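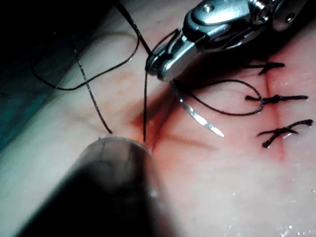 Curved needle and black suture thread.

Section 3. Setting Up the Kernen Refrigerated Supply Cabinet

Revised Wednesday, October 20, 2021
48 shares | 4 comments

This section applies to the Kernen cabinet when installed in a teaching laboratory or skills room. It covers placement, first cooling, loading, and the shelf log. Connection to a building alarm system is described in Section 5. The cabinet is intended for the storage of practice tissue and sealed training supplies. It must not be used for medicines, blood products, or food.

3.1 Placement

1. Select a level floor that can bear the weight of the loaded cabinet. Carpet and raised flooring are not suitable.
2. Leave a clear space of 880 mm in front of the cabinet so that the door can open fully and the lower drawer can be removed.
3. Turn the four feet by hand until the cabinet stands without rocking. Tighten the lock nuts with the wrench supplied.
4. Remove the transit blocks from behind the lower drawer and keep them with the packing material. They will be required if the cabinet is moved.
5. Allow the cabinet to stand upright for 48 hours before connecting it to power if it was delivered on its side.

CAUTION: Do not connect the cabinet through an extension cord or a power strip. Damage resulting from such a connection is not covered by the Hukholm service agreement.

3.2 First cooling

1. Confirm that the cabinet is empty and that the door gasket is seated on all sides.
2. Connect the power cord and press the main switch. The display will show two dashes during the start-up check.
3. Press SET, then use the arrow keys to select 4 °C. Press SET again to store the value.
4. Keep the door closed for 90 minutes. The fan may be heard to start and stop during this period.
5. Read the display and the glass thermometer on the middle shelf. If the two readings do not agree, refer to Section 7, Calibration.

Note: The high-temperature alarm is silent during first cooling. It becomes active once the set value has been reached.

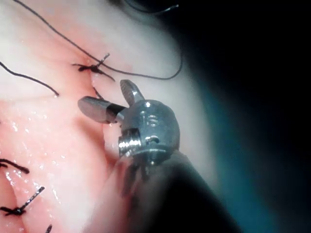

3.3 Loading the shelves

1. Place sealed practice tissue on the two lower shelves only. Opened packs must be returned to a lidded tray and labeled with the date of opening.
2. Store suture packets in the dry compartment in the door. Packets must remain in their cartons, with the lot number facing outward.
3. Arrange cartons so that the earliest expiration date is at the front.
4. Leave a gap of one finger's width between any item and the rear wall. Items that touch the rear wall may freeze.
5. Do not place trays over the air outlet on the left side of the upper shelf.

CAUTION: Used needles must never be placed in the cabinet, including in closed trays. Dispose of them in an approved sharps container at the end of each session.

Sites using Flondano trays should note that the deep version does not fit the upper shelf. The shallow version may be used in all positions.

3.4 The shelf log

A log sheet is supplied in the door pocket. Enter the displayed temperature at the start and end of each teaching day. Record any period during which the door was held open for loading. Completed sheets should be kept until the annual inspection, which for most sites falls in February.

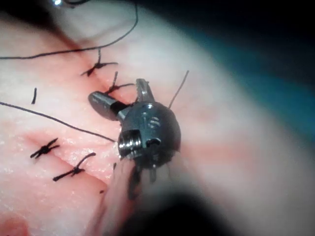 May opened practice tissue be frozen to extend its use?

Freezing is not recommended. Ice crystals weaken the material, and thawed tissue tends to tear when a stitch is tightened. Opened tissue should be kept at the set value and discarded on the date given by its supplier.

3.5 Moving the cabinet

1. Empty all shelves and disconnect the power cord.
2. Refit the transit blocks behind the lower drawer.
3. Tape the door closed and move the cabinet upright, with two persons.
4. Repeat steps 3.1 and 3.2 at the new location before reloading.

Related items
Section 5. Alarm Connection
Section 7. Calibration
Cleaning the Sharifi Door Gasket
Flondano Tray Sizes and Shelf Positions
Hukholm Service Agreement: Terms for Teaching Sites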